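Durlow Kids' Page: Things in the Kitchen

Which way up does a mug sleep?

Every home has mugs. Some stand in the cupboard, some hang on hooks and some wait on a tray until somebody wants a drink. We use them so often that we forget to look at them. Today we will look at them properly, from the top, from the side and from the bottom.

When you look straight down at a cup, you see mostly circles. From the side, you see its wall and its handle.
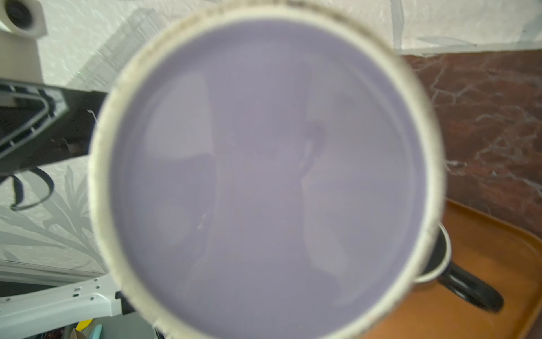
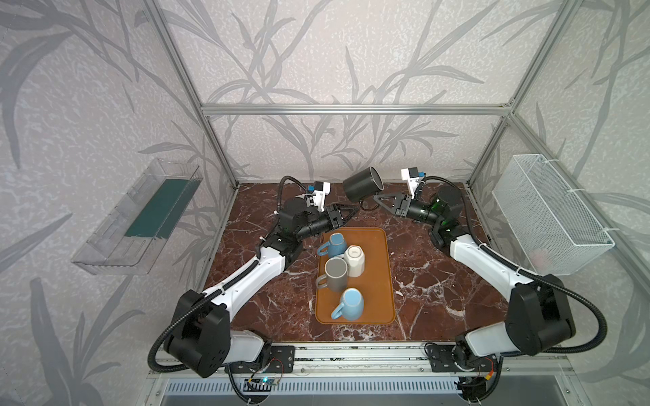 In our house we put them with the mouth up, wrote one reader after our last page about cupboards, and my aunty puts hers with the mouth down, and both families think the other one is wrong. Can you please tell us who is right?

We can try. But first we need to learn some words.

The parts of a mug

A mug has names for its parts, a little bit like a body has. The open end is the mouth. The edge you put your lips on is the rim, or the lip. The round part in the middle is the body or the wall. The handle is the ear, if you ask some potters. And the bottom often has a small ring that sticks out, which is called the foot. Turn a mug over and feel it with your finger. On many mugs the ring is rough, even when everything else is smooth.

Why is the foot rough?

Many mugs are made from clay. The clay is shaped, dried and baked in a very hot oven called a kiln. To make it shiny, the potter covers it with glaze, a thin coat of special powder and water. In the kiln the glaze melts and becomes like glass.

Melted glaze is very sticky. If there was glaze under the foot, the mug would stick to the shelf of the kiln and you could not take it out without breaking it. So the potter wipes the glaze away from the foot before baking. At the Giannakopoulos pottery in Durlow they do this with a wet sponge, and they let our class try it in April. It is harder than it looks! You must turn the mug slowly and keep your hand still.

Mouth up or mouth down?

Now back to the question from our reader.

Mouth down has good points. Dust falls from above, and so do crumbs and small insects. If the mug is upside down, they land on the bottom of it and you do not drink them. Our four mugs on the orange-brown tray are all kept like that: two light blue, one grey and one white.

Mouth up has good points too. The rim is often the thinnest part, and it chips more easily than the foot. If you put a mug down on its rim too fast, a little piece can come off. Also, the rim is where your lips go. If it stands on a shelf, then the shelf must be clean, or your lips will touch what the shelf had on it.

There is one more thing, and it is about water. Maybe you have washed a mug and put it upside down on a flat tray while it was still wet. The drops run down the inside wall to the tray, and there they must stop. The air inside cannot go out easily, so the water stays as a little wet ring for a long time. If you leave it closed like this for many days it can smell a bit like an old flower vase. A rack with gaps is better for wet mugs, because air can go in from below. When the mug is dry, it can go on the tray.

So the answer for both families is: dry it first. After that, you may choose.

Why are mugs round?

Not all of them are. The white mug on the tray has facets. A facet is a flat part, like the sides of a cut stone in a ring. Facets give your fingers something to feel, and they catch the light in different ways. But most mugs are round, and there are reasons.

One reason is the potter's wheel. It spins, and a thing which is made while it spins comes out round. Another reason is washing. Your sponge goes around and around a circle and does not meet a corner where old cocoa can hide. A third reason is drinking. You can drink from any part of a round rim, but if you try to drink from the side of a square cup, some of it goes to your chin.

What is the handle for?

You know this one already. Hot tea makes the wall of the mug hot, and the handle stands away from the wall, so it stays cooler. It is also a lever. When you tip the mug, your hand turns the handle a small way and the drink comes to the rim.

A handle has a bad side as well. It sticks out, so mugs with handles need more room on a tray than cups without. You can help by turning all the handles the same way. Then they do not bump each other, and it is easy for the next person to pick one up.

Try it at home

You need a mug, a measuring jug, a ruler and some water. Please ask an adult which mug you may use, and do not choose the one they like the most.

1. Put the mug on a flat table. Measure how tall it is. My mug is from Brasberg and it is 92 millimetres tall.

2. Fill the mug with water right to the top, slowly. Then pour the water into the jug and read the number. Mine holds 400 millilitres.

3. Now fill it again, but only as full as you would carry it to the sofa. Pour and read again. Is it a big difference? The empty part at the top is there so you can walk.

4. Dry the mug. Put a saucer under it and turn it upside down. Lift it up and look at the rim. Did it leave a mark of water on the saucer? If yes, it was not dry yet.

A long word to finish with

When you fill a glass very carefully, the water can stand a tiny bit higher than the rim and still not run over. The water holds on to itself like it has a skin. The name for that is surface tension. In our class at Omano Street we dropped small paper clips one by one into a full glass, and 43 went in before the water ran over. Write and tell us how many you could put.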